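Vesetti gripper fingers, set of 4 - quick review

Bought these for the two-arm build in our shared shop. Been on since August, so long enough to have an opinion. Short version: good tips, bad instructions, would buy again.

Fitting them took me 3 evenings. Should be one. The sheet shows the screws going in from the wrong side and I belived it. Marta Pylypenko spotted it, I'd have stripped the lot.

Blade fuses are our test job. Small, slick, easy to drop.
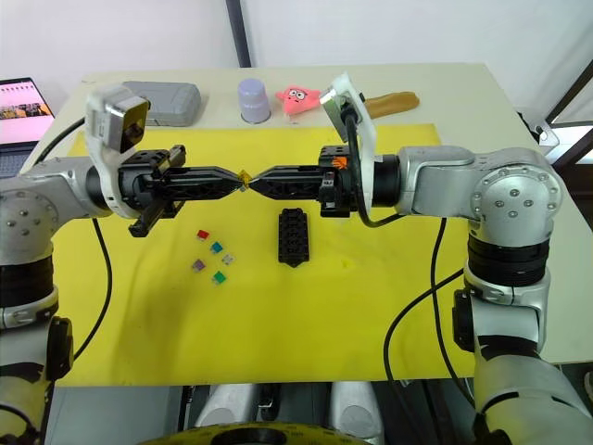 Grip is way better than the Clalleck ones I had before. Those were fine on a cup, hopeless on anything thin. Set the closing force low to start - mine shipped cranked right up and I cracked a fuse first go. Arm-to-arm passing needs both wrists lined up really well, so redo your zero after fitting. I skipped that. Dumb.

Wear is OK. Past 2000 closes now and the points still meet.

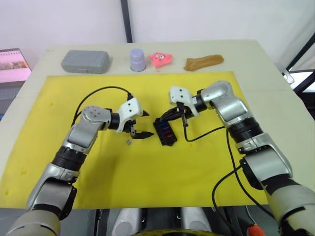 Connectors are harder. A plug wants to twist in the tips when the lead pulls, and more force doesnt fix it. Slowing the wrist down helped some. Chaminda Navaratnam wants to try a strip of rubber tape, not done yet.

Cable slack - leave more than you think. Tie it near the elbow, not the wrist.

4 stars. Lost one for that sheet.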